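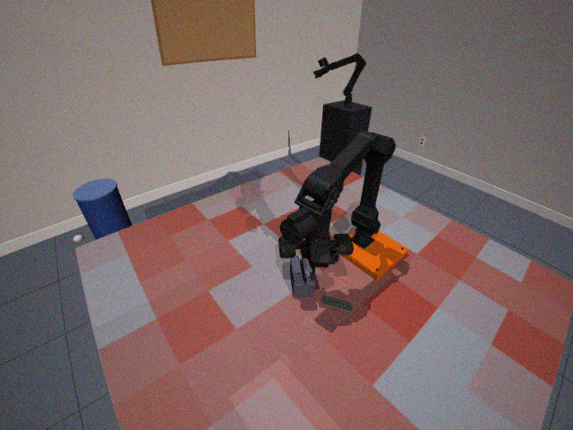
Teaching a pick in the simulator before you teach it on the bench

Record the first demonstrations in simulation. A bad grasp there costs a reset, and on the bench it can cost a fingertip pad. These notes assume a Bramel arm driven from a hand controller, with Jitpraphai handling the recording.

Approach from above. Line up the fingers over the block while the wrist is still high, then descend in one straight move. Corrections made close to the block get copied by the policy as a habit, and it will wiggle on every pick.

Stop for 2 seconds with the fingers around the block before closing. The pause gives the learner a clear boundary between reaching and gripping.

Keep the stick speed low near the floor. In Nuko the setting is under Input, Scale; 5 is a good value for the last stretch.

Leave other objects in the room. A second arm on its pedestal, a blue cylinder or a small green bar on the mat teaches the policy to ignore what it isn't picking up. Move them between recordings.

Use a patterned floor. A checkered mat makes drift easy to see on playback, and depth is easier to judge from the remote station than over plain gray tile.

Watch the shadow of the gripper. If it is your only height cue, add a side view - operators who steer by shadow do badly when the lamp moves.

Discard any take where you regripped, even if the block ended up in the right place. Almost 3,000 clean steps from short takes are worth more than a long file full of recoveries. Save the recoveries in a separate folder for later.

When moving to the real arm, guide it by hand through the path once with the motors slack, then replay at low speed. Check the bolts on the base plate first. The Prandstead plate needs retightening after the first day of use.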